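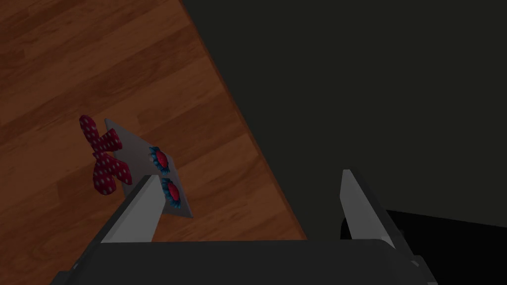
工单 1728:卧室暖气不热,客厅正常
提交人:Lindalva Dantas
受理:Fillby 住户支持,Onni Rautiainen
状态:处理中

Lindalva 的留言
你们好!先谢谢上次那么耐心地接我电话。我家在 Riihimäki,两居室,十月开始供暖以后客厅一直暖烘烘的,可卧室那组暖气片只有最上面一小条是温的,下面摸着跟墙一样凉。温控阀是 Drarnico 的,我拧到最大等了一个晚上,早上起来还是老样子。我婆婆说要放气,我不敢乱动,怕水喷一地(木地板刚打过蜡,心疼得很)。另外半夜偶尔有咕噜咕噜的声音,不知道有没有关系。

Onni 的回复
Lindalva 您好,写得这么清楚,我们这边省了好多来回。上面温、下面凉,一般不像是有气,有气的话多半是反过来,上面凉下面热。我更怀疑是流量不够,要么阀芯卡住了,要么回水阀开得太小。不过您提到咕噜声,那气也可能有一点,两样都查查吧。麻烦您先做这几步,不着急,白天有空再弄:

1. 把温控头逆时针拧松取下来,里面有一根小顶针。用硬币的平面轻轻按下去再松开,看它会不会自己弹回来。千万别用钳子拔。

2. 顶针如果不动,在旁边的金属上轻轻敲几下,再按。 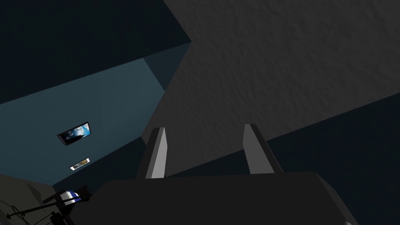 按的时候手要稳一点,顶针弹回来应该是利落的,慢吞吞往上爬也算不正常。弄完先别装温控头,让阀门全开着,过两个小时再摸一摸暖气片下沿,把结果告诉我。放气那一步我们先留着,您婆婆的主意没错,只是顺序往后排一排。

Lindalva 的留言
弄了!顶针一开始纹丝不动,我敲了差不多有一首歌那么久,突然就松了,吓我一跳。两个小时以后下面有点温了,可是离门远的那一头还是凉。我拿厨房的温度计贴着量,进水那边 37 度,另一头我就没好意思再量了,摸着就知道不行。咕噜声还在,昨晚十一点多又响了一阵。

Onni 的回复
太好了,这已经是很大的进展,阀芯确实卡过。剩下的应该是回水阀的问题。我问了同事 Ulla Partanen,她翻了你们那栋楼的记录,夏天换过一段立管,之后有 11 户报过类似情况,都是回水阀没有调回原来的位置。这个需要专用扳手,您就别自己拧了,我请 Oldřich Tóth 周五上午过去一趟,顺便把气也放了。暖气片前面请留出一点地方,能让他蹲下就行。
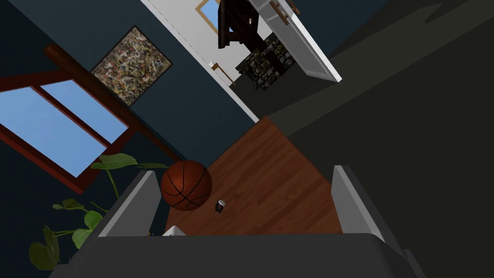 附图:篮球与地板

Lindalva 的留言
周五上午我在家,门铃有时候不灵,请他敲门,使点劲敲。对了,隔壁 Necati Gökçe 家也说卧室不热,他还没报修,能不能一起看看?他家用的是 Tinditz 的温控头,跟我家的不一样。

Onni 的回复
可以的,请 Necati 自己也开一张工单,写上门牌号就行,我会把两家排在一起。温控头牌子不同没关系,Oldřich 都会拆。这两天卧室的阀门就先全开着,温控头收好别丢了,晚上要是水声特别大,随时在这张工单里留言,我值晚班,看得到。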